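Bronent publishes setup and care routine for its two-arm snack-packing cell

Written with catering firm Wandent, the routine covers daily checks, arm calibration, gripper care and cable inspection

October

Bronent, the automation integrator, has released the full setup and care routine for the two-arm table cell it runs with the catering company Wandent. The routine sets out how the cell is started each morning, how the arms are brought back into line after a part has been changed, and what has to be checked before the machine is allowed to handle food packs.

The cell picks wrapped sandwiches, bottled drinks and packaged snacks from a table and places them in trays and baskets for meeting-room catering. It was built on a standard tabletop with off-the-shelf arms, and all the stands and baskets on it are ordinary shop display items. Wandent asked for this so that its own kitchen staff could replace them without ordering special parts.

The document runs to 17 pages and replaces three separate sets of notes kept by the build team, the software team and the operators. It will be supplied with every cell of this type and is free on request to existing customers.

"We had one version on a laptop, one on paper and one in Siyabonga's head," said Elmarie Mokoena, operations manager at Bronent. "When somebody was on leave, the machine was set up differently. We wanted one routine that a new operator could follow on a first shift."

Morning start

The start routine has 14 steps and begins with the power off. The operator wipes the table, both grippers and the camera covers, then looks along each cable from the arm back to its connector. Any cable that has been pinched, or that pulls tight when the arm is moved by hand to its far reach, is reported and the cell stays off.

The emergency stop is tested next. The operator powers the cell, presses the button, confirms that both arms have lost drive, and resets it. The test is done before any programme is loaded and is signed for in the log. If the stop has to be pressed twice, the cell is taken out of use until the switch block has been changed.

Both arms are then sent to their home position one at a time. The routine asks the operator to stand where both can be seen and to listen as well as look. A joint that clicks or hesitates on the way home is noted against its joint number, even if the arm finishes the move.

Siyabonga Botha, the service technician who wrote most of the section, said the listening step came from experience on an earlier cell. "We had a wrist joint that passed every software check for a month. You could hear it from the doorway. The log now has a column for noises, and people do fill it in."

Bringing the arms into line

Calibration is carried out after a gripper, finger or camera has been removed, and otherwise once every 20 shifts. The arms are calibrated separately and then together. For the joint check, each arm in turn touches the same marked point on the table, and the difference between the two readings is entered in the log.

Busisiwe Mofokeng, who looks after the control software, said most alignment faults on the cell had a simple cause. "The wrist camera gets knocked when somebody cleans the fingers. It only has to turn slightly and the arm reaches to one side of the pack. Before you change a number in the software, put a key on the camera screws."

Her section of the routine lists the checks in the order she would like them done:

Check that the camera bracket is tight and sits flat.
Check that both fingers are fitted the right way round and that their screws are tight.
Run the gripper fully open and fully closed with nothing between the fingers.
Touch the table mark with each arm and note the readings.
Only then open the calibration page.

Operators can carry out all of these except the last. Changes on the calibration page are kept for technicians, and the old values have to be written down before new ones are saved.

Gripping soft packs

The longest section deals with sandwich packs. A wedge pack is stiff along its cut face and soft at the corners, and the film can slip if the fingers close too high. The routine recommends approaching from above with the fingers wide apart, closing slowly, and pausing briefly before the lift. Grip force is set with a sacrificial pack at the start of the shift – one bought for the purpose and thrown away afterwards.

Placing is treated with the same care. The arm lowers the pack until it meets the bottom of the basket, opens, and goes straight up before moving sideways. Moving sideways too early was the most common reason for a tipped pack during trials.
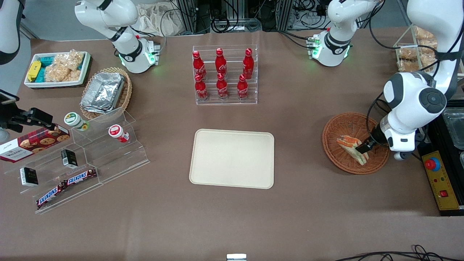
A wrapped sandwich in the gripper at the woven basket, with bottles and snacks set out on the table.
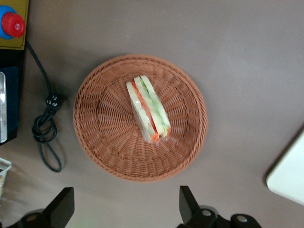

During the trial period at Wandent's preparation kitchen the cell completed 1,352 picks, all of them logged with the gripper setting used. Those logs were used to set the starting values printed in the routine. Bronent advises customers to treat them as starting values only, as film thickness and bread vary from one supplier to the next.

Ehsan Orakzai, kitchen manager at Wandent, said his staff had asked for plain wording. "They are cooks and packers. They don't want a chapter on kinematics. They want to know what to wipe it with and who to ring."

On cleaning, the routine allows a damp lint-free cloth and the food-safe cleaner already used on the kitchen's worktops. Spraying directly on to the arms or housings is not permitted. Fingers are taken off for washing at the end of the day and must be fully dry before they go back on. Clear acrylic stands are cleaned with water and mild soap, as scratched or cloudy faces can make it harder for the cameras to find the edge of a pack.

Cables and spare parts

Bronent found that cables needed more attention than any other part of the cell. The routine asks for a slack loop at each moving joint, with ties left loose enough to slide a finger under. Power and camera cables should be run apart where the table allows it, and unused leads should be unplugged at the wall before they are put away.

A spare parts list is included at the back. It covers gripper fingers, finger screws, one camera, one camera bracket, a set of joint covers and the emergency stop switch block. Atico, which supplies spare parts for the cell, has agreed to keep the full list in stock as a single kit.

Arvo Riihimäki, product manager at Atico, said the kit had been put together from service records. "The screws go missing more than anything wears out. We pack plenty of those. Joint covers are mostly damaged when they are taken off in a hurry, so there is a note in the box on how to release them."

The kit can be ordered with or without the camera. Customers who already hold spares can send Bronent a list and will be told which items still match the current build.

Training

Bronent will run half-day sessions on the routine at its Naidoo workshop, starting at 9 am, with places for operators and for site technicians. Operators cover the morning start, cleaning and the log. Technicians stay on for calibration, finger replacement and cable work, and carry out a full gripper change on a working cell before they leave.

Sites that have followed their own start-up notes until now are asked to switch at the beginning of a shift and to keep their old log sheets. Bronent's service desk will need the old sheets if a fault goes back to before the change.

About Bronent

Bronent designs, builds and services small automation cells for kitchens, packing rooms and stores. Its service team carries out repairs on site and at the Naidoo workshop.

About Wandent

Wandent prepares and delivers catering for offices and meeting venues.

Copies of the routine and booking forms for the training sessions are available from the Bronent service desk. Press enquiries should be addressed to Elmarie Mokoena, operations manager.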